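Trudix (motion planning software)

Trudix is an open-source planning and control package for robots with two arms, written mainly for handling cloth and other soft things that won't keep their shape.

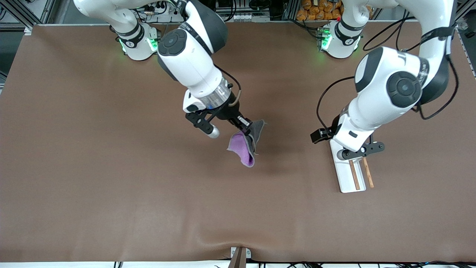 It was started at Brinemholm by Takumi Ogura and Ngân Từ, who had grown tired (as a good many people in the field had) of planners that treated a towel as though it were a brick. Their answer was to let each arm keep its own planner and its own description of its fingers, so that the two grippers needn't match at all, and then to have a small scheduler sit between them and settle who goes first.

We use cookies to remember your settings. Accept | Manage

Perception runs apart from planning. A camera process guesses at the outline of the cloth and offers up to 20 grasp points, and the planner tries them in order until it finds one that both arms can live with, which on a badly crumpled piece can take a little patience!

Version 4, released on 16 June 2020, brought in a simulator by Iida Ruotsalainen and a much friendlier calibration tool, and it remains the version most newcomers are pointed to.

See also: Clindbridge (grasp library)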